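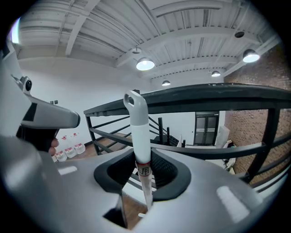
The Leta Rules are a voluntary code of practice for collecting robot training data with hand-held grippers. Dayana Nava and Baltazar Manríquez wrote the first version for the Bermúdez workshop group, and the current text is dated 11/06/2022. It has no legal force.

Scope

The code covers work done by people carrying a gripper in one or both hands. It says little about fixed robot arms, which it leaves to machine safety standards.

Main provisions

Operators must keep a clear walking path and stay back from stairs and open edges unless a railing is in place. Objects are to be labeled before a session starts. A session may not run past 38 minutes without a break — a limit for which the text gives no source.

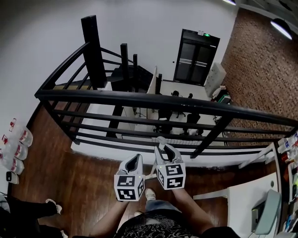
Two hand-held grippers in use on an upper level, beside a railing.

Marker cubes, where fitted, are to be checked for dirt and damage at the start of each session.

Criticism

Supporters claim the code improves data quality. The evidence is thin. A review by Siobhán Hanrahan looked at 822 recordings said to follow the rules and found paperwork for 765 of them, but she noted that a signed form does not show what an operator did. Fulgencio Robles has objected that the railing clause sets no minimum height and that "clear path" is never defined. Cirero, a data firm, lists itself as compliant; the code has no audit process by which such a claim could be tested.

See also: Flidora checklist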